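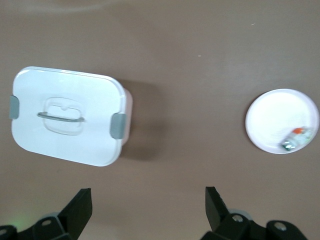

Do you need a lunch box with clips and a handle? Most people need any box with a lid that stays on, and a plate to eat from when they get where they're going.

I say this as someone who has bought into the clip-lid business more than once. The white one with the grey clips and the little grey bar handle has been on our table a fair bit lately, next to a small white plate, and I've been trying to work out whether I like it or just like how tidy it looks.

The handle first. It lies in a dip in the lid, so in theory you can still stack another box on top. Fine. But who carries leftovers down the street by a thin bar on the lid? I put mine in a bag like everybody else. Svenja carries hers by the handle and tells me I'm a grump.

Then the clips. I've had clips go on me before, on a set of Orkinus boxes I bought one January when I was going to get organised. Seven boxes, and by winter I was holding two of them shut with rubber bands. So when a lid promises to lock, I want to see it in a year's time. The corners under a clip are also where old curry goes to live, and I've yet to meet a dishwasher that gets it out.

And a white lid means you have to open the thing to find out what's for lunch. Zulkifli writes on masking tape and sticks it on top, which works until the tape goes through the wash and leaves its grey gum behind.

The plate I have no quarrel with. It's small, it holds a sandwich and a bit of fruit, and it doesn't claim to be the solution to anything. I favour eating off a plate even at a desk. Food out of a box always tastes a bit like the box to me - Svenja says that's in my head.

I'll keep using the clip box for now. Cold rice and beans tomorrow, in the bag, right way up.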